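Bedroom clothes set, README

Last touched: October
Kept by: Nikau Hapeta (notes), Duyên Lò (labels), Grethe Arnardóttir (checks)
Short name in the folders: skotis

What's in here

Clothes on a bed. Getting picked up, spread, folded, hung up. One bedroom, ordinary clothes, ordinary bedding. 741 clips in total, 187 of them labeled all the way through. The rest have a garment label and nothing else so far. Duyên is working through them from the top of the list, so if you need a particular garment soon, tell her.

Clips are short. One garment, one job, per clip. If somebody picks up a second thing halfway, it goes in the mixed folder. 26 of those.

The room

Bed with a woven mat on it, tan and brown stripes. Patchwork bedding around and under the mat, mostly pinks and blues, some polka dots. Wall fan. Coat rack, black. We left the room the way it was, didn't clear anything off first. 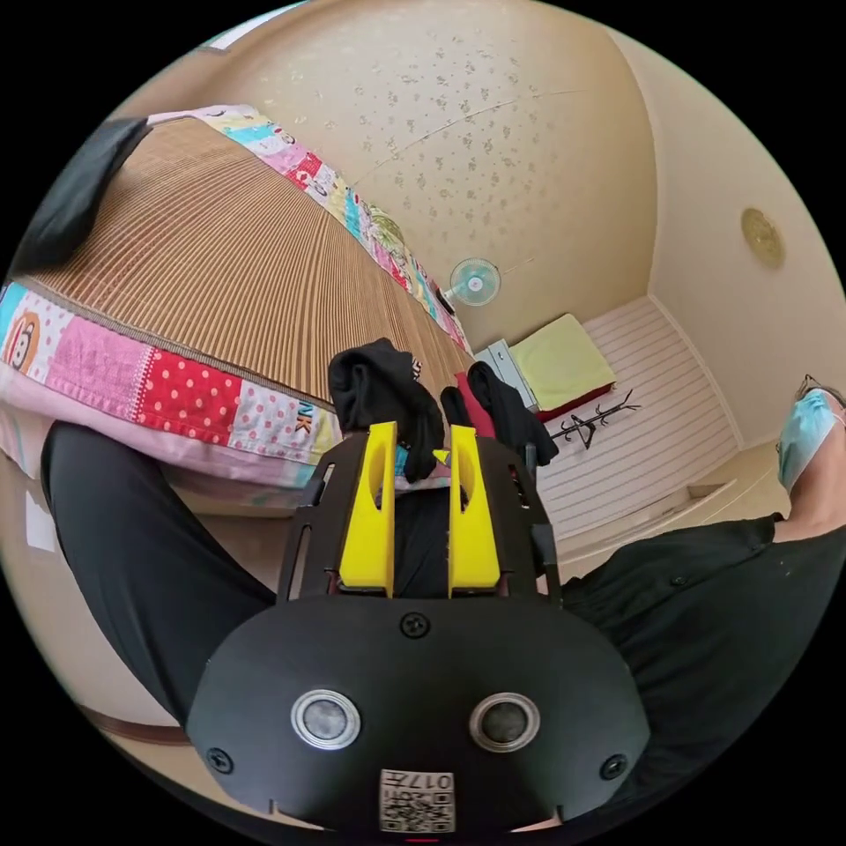 Please don't use the room layout for anything that needs measurements. Nothing was measured. Things got shifted between clips and there is no floor plan, there was going to be one and it didn't happen.

Lighting changes too. Morning clips and late afternoon clips are both in the main folder, the time column tells you which. Where time is blank it really is blank, don't guess from the filename, those got renumbered.

Garment labels

tshirt
shirt_long (buttons or not)
trousers
fleece (anything thick and soft, incl. ones we weren't sure of)
scarf
other

Color goes in a separate column. Everyday color words only: black, dark green, red. No "charcoal", no "forest". Guðlaug Bach went through and flattened all of those once already, please don't make her do it again. If two colors, put the bigger one first.

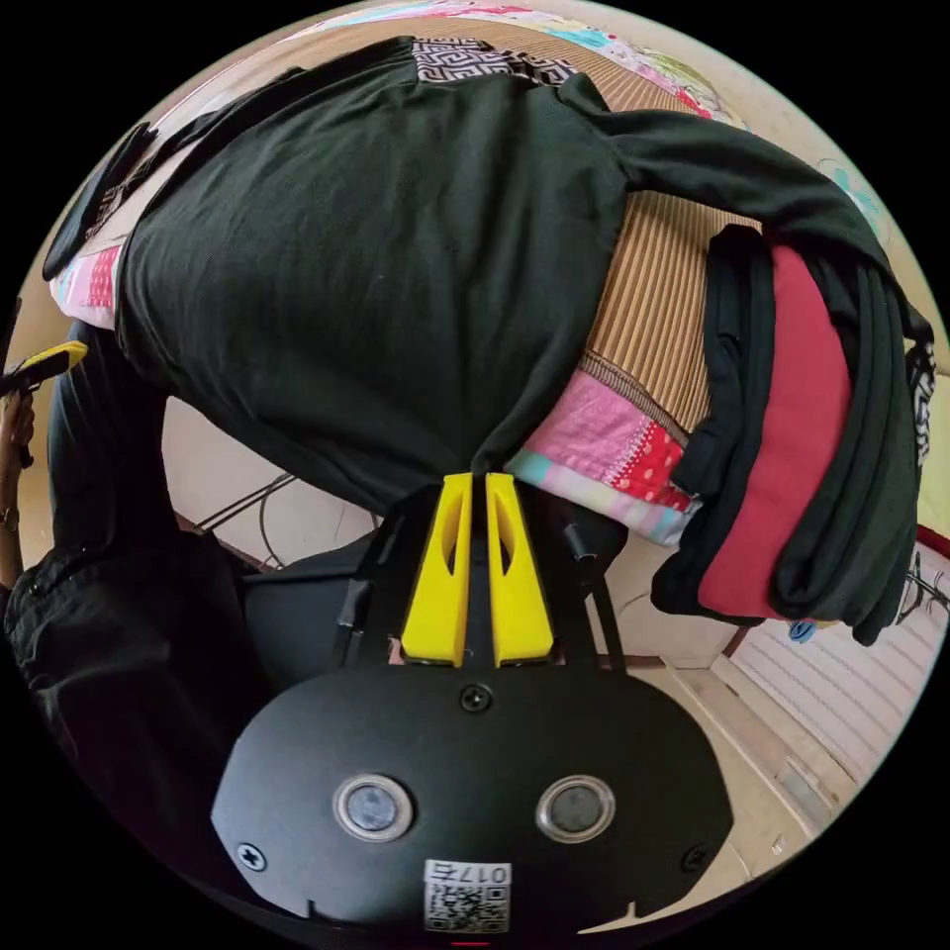 T-shirts gave us the most trouble for labels. A shirt lying flat and one being gathered up are the same garment but the state column has to change as soon as the cloth is pinched. The dark green one is a decent reference for this: body still spread wide over the mat, lower part pulled to a small point. That's "gathered", not "flat". Folding starts only once one part of the cloth is laid over another on purpose. Wrinkles are not folds!!

States: flat, gathered, lifted, hanging, folded, heap. "Heap" is for when you can't say where the sleeves are.

Things that trip people up

- Mat vs. bed. Label the mat as its own surface. If cloth is touching both, write mat.
- Patchwork. Busy pattern, lots of small squares, and auto outlines tend to leak into it. Check the edges by hand on anything pink or red.
- Black on black. Two black garments on top of each other look like one. Go through the clip slowly before you decide, and use "unsure" if it's still not clear. Unsure is fine.
- Scarf over something else. Gets its own row, even if it never moves. Same for anything small lying on top of a big garment.

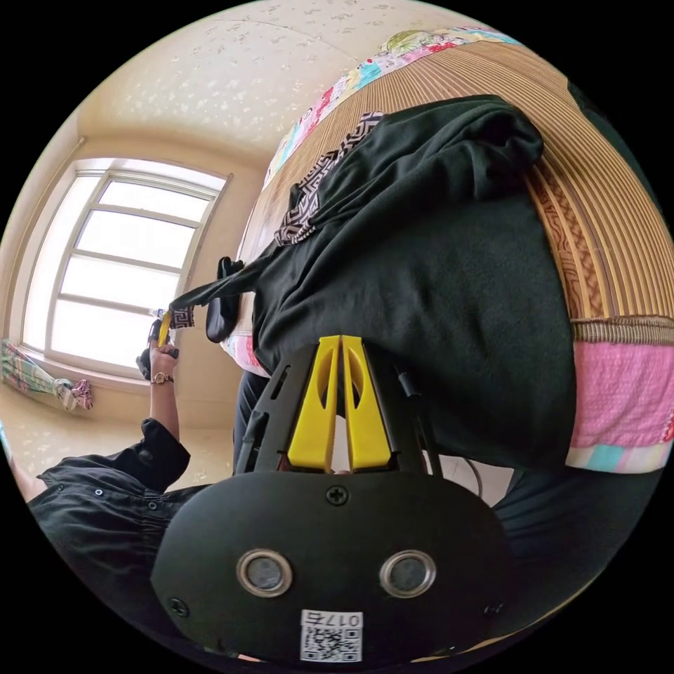 Files

clips/ the clips, numbered
mixed/ more than one garment handled
labels.csv one row per garment per clip
states.csv start and end of each state, in seconds
notes.txt Nikau's notes, messy, still worth a look
old/ ignore

labels.csv and states.csv join on clip number plus garment number. Not on garment name. Two black shirts in one clip will both match and you'll get double rows, Ragnheiður Østergaard lost an afternoon to that.

Hanging clips

Added later than the rest so the rules are a little different. A garment counts as hanging when most of it is off the surface and its own wieght is pulling it down. One sleeve over the side of the bed doesn't count. Over the edge but mostly on the mat = still flat, or gathered.
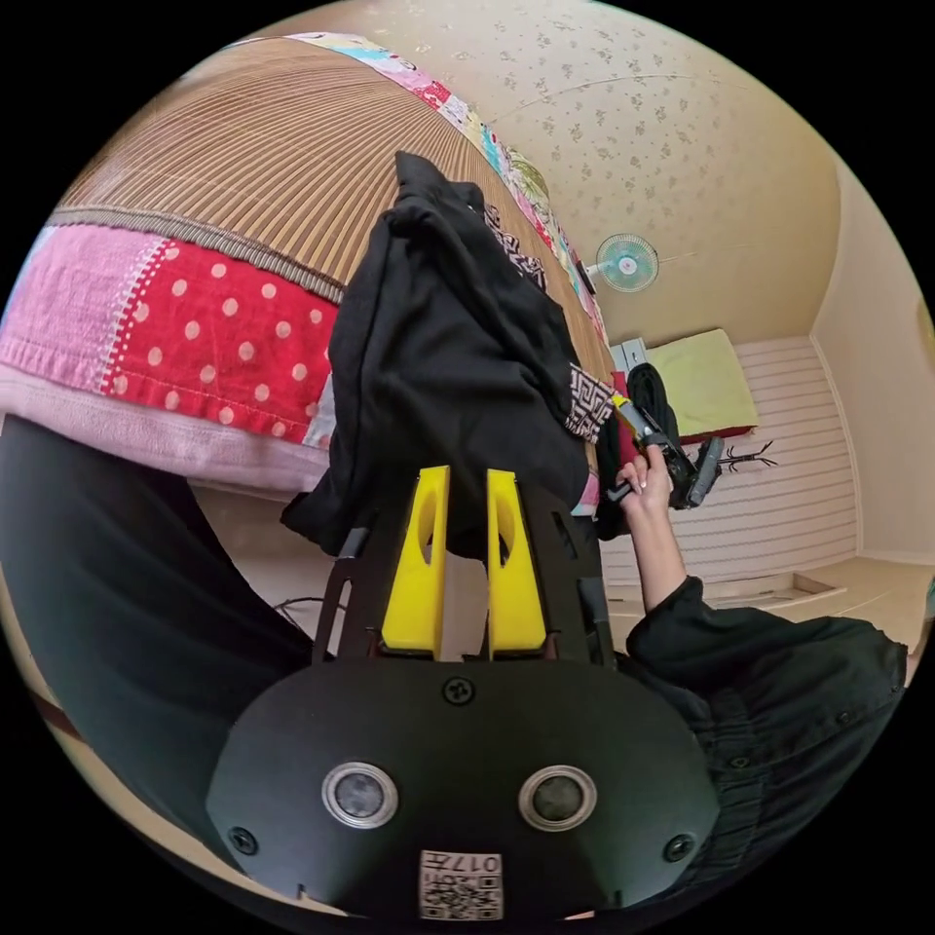
If there's trim or a patterned band on the garment, put it in the comment field and keep the main color as is. Don't invent a new color for it. Sides (left / right) are always from the viewer, never the wearer. We got this wrong in the first 80 clips and fixed it, but if you see one that looks flipped, send the clip number.

Known problems

State end times drift a bit in longer clips. Some comments are half English, half whatever the person was thinking in. "Other" has too much in it, gloves and such, needs splitting. Fleece vs. thick shirt is a coin toss in places.

No size info for any garment. No fabric content either, the tags weren't read.

Using it

Fine for teaching, fine for labeling practice, fine for your own experiments with cloth states. Ask before you pass it on outside the Nilberg group. If you fix labels, send back the changed rows only and not the whole file, with your intials in the last column.

Questions to Nikau first, then Grethe. Label questions straight to Duyên.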